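Product Review: Risside Rectangular Wicker Basket, Dark Brown

Household Storage and Tableware Reviews, 30 Nov 2024
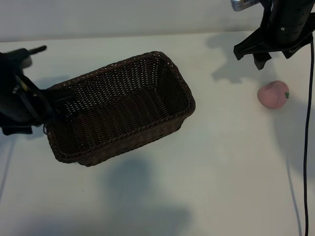 The Risside basket in dark brown, with a peach beside it.

Summary

The Risside is an open rectangular basket sold for use on kitchen benches, dining tables and pantry shelves. It was assessed over an extended period in a staff kitchen and in two private households. The basket is recommended for fruit, bread rolls, napkins and other light dry goods. It is not recommended for damp storage or for loose items small enough to work into the weave.

Background

Requests for guidance on open table baskets have increased since our April review of lidded containers. Readers asked in particular for a basket that could remain on the table between meals without looking like storage. The Risside was purchased at the ordinary retail price of $36 and was not supplied by the distributor. Two further products, the Corkia tray basket and the Sengar oval basket, were bought at the same time and are referred to below for comparison.

Construction

The walls and floor are worked in thin strands in a tight, regular lattice. The rim is a thicker braided band running around the whole of the top edge, and it is the feature that most clearly separates this basket from cheaper alternatives. On the Corkia, the rim is a single wrapped cane which had started to unwind at one corner by the end of the assessment. The Risside rim showed no loosening in that time, although it was the part most often used to lift and shift the basket.

There are no handles. Users with limited grip may find this inconvenient when the basket is full, and a version with cut-out handholds would be welcome. The braid is comfortable to hold in both hands and did not catch on sleeves or tablecloths.

The small gaps in the side walls allow some air and light to pass through. Crumbs will also find their way into the weave, and a tray or cloth beneath the basket is advisable where bread is served.

Appearance

The colour is a dark brown that sits well against a pale table. It is a plain finish, slightly lighter where the light catches the twisted strands of the rim. Assessors who disliked the orange tone of the Sengar preferred the Risside without exception. Bright fruit shows to good advantage against it, peaches and mandarins especially, and one household has since kept it on the dining table for that purpose.

Use with fruit

Stone fruit and citrus were kept in the basket through the assessment. Firm fruit may be placed directly on the woven floor. Ripe peaches should be given a folded tea towel, as the texture of the weave left faint marks on the skin of the softest fruit after a night. Fruit should be laid in a single layer where possible. Apples and oranges may be stacked, and the height of the walls was sufficient to keep a second layer in place when the basket was moved from bench to table.

The rectangular shape makes better use of a shelf than the oval Sengar, which wastes space at each end. It also sits neatly against a splashback.

Use for other purposes

Folded napkins, tea towels and packets of tea were all stored without difficulty. Cutlery was less successful. Fork tines lodged in the floor of the basket, and teaspoons slid about whenever it was carried. Assessors did not consider it suitable for pens, pegs or keys for the same reason.

For table service, the basket holds enough bread rolls for a family meal. It should be lined with a clean cloth for this purpose.

Cleaning and care

The label advises dusting with a dry brush and wiping with a damp cloth. Both methods were satisfactory for everyday dirt. Juice from an overripe plum required a second wipe and a soft toothbrush worked along the strands, after which no stain remained. The basket should be dried in open air, out of direct sun, before anything is returned to it. It must not be soaked or placed in a dishwasher.

The sample gave off a mild varnish smell when first unpacked. This had gone after 7 days on an open shelf. Purchasers intending to use the basket for bread are advised to air it first.

Price and availability

The Risside is stocked by Trultholm in its kitchen and dining department and may be ordered for delivery or collected in store. Only the dark brown finish was available at the time of purchase. The basket arrived in a plain carton with paper wrapping and no plastic. Returns are accepted on unused goods with the swing tag attached.

The Corkia is cheaper and adequate for occasional use. The Sengar costs more and, apart from its fitted lining, offers little advantage.

Rating

Construction: very good
Appearance: very good
Ease of cleaning: fair
Ease of carrying: fair
Value for money: good
Overall: recommended, subject to the limits on use set out above

Enquiries about this review should quote reference 127.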